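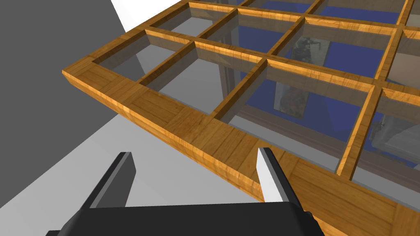

Jarkier House, ground floor
Window and Glazing Safety Checklist, with comments
Inspector: Judit Veres
Date: September 18, 2024
Last full check: April

Ratings used: OK, Watch, Repair.

1. Glass, front rooms
Free of cracks and chips: OK
Safety glass mark readable on low panes: Watch
Comment: Mark on the pane beside the front door is partly under paint. Scrape it clear before the next check. If there is no mark under the paint, treat the pane as ordinary glass and order a replacement from Cedano.

2. Wood sashes and crossbars
Joints tight: OK
Soft spots when pressed with an awl: Repair
Comment: Window 5, bottom rail, left side. The awl went in with very little force. The paint over it looks sound, so do not go by the paint. Cut back to firm wood and splice. The old filler in the same corner should come out too.

3. Putty and glazing beads
Putty firm and painted: Watch
Beads pinned at both ends: OK
Comment: Putty is dry and lifting on the street side of window 7. It was listed in April and has not been done. Moved up to the top of the list for Jakab.

4. Opening and closing
Sash stays up without a prop: Repair
Locks turn fully: OK
Comment: Dining room sash drops when let go. One cord is broken and the other is frayed. Keep this window locked until both cords are replaced. A tag has been put on the latch — please leave it there.

5. Opening limiters, stair landing
Limiter fitted: OK
Screws tight: OK
Opening no wider than 4 inches: OK
Comment: Tested by hand with a firm push. No movement at the screws.

6. Escape windows, back bedrooms
Opens from inside without a key: OK
Clear floor space in front: Watch
Comment: A dresser has been pushed partway in front of the window in bedroom 2. Tenant was told and agreed to move it. Check on next visit.

7. Moisture
Staining on sills: Watch
Drip groove clear: OK
Comment: Stain under the kitchen window is the same size as the pencil outline from April. Roof gutter above was cleaned over the summer. Leave the outline in place.

Materials
Sash cord, exterior putty and primer are on the Skotis account. Cost so far is $142, not counting the splice at window 5.

Follow-up
Dining room cords first, then windows 5 and 7. Keys for the back rooms are with the office — sign for them on the sheet by the door.

Signed: J. Veres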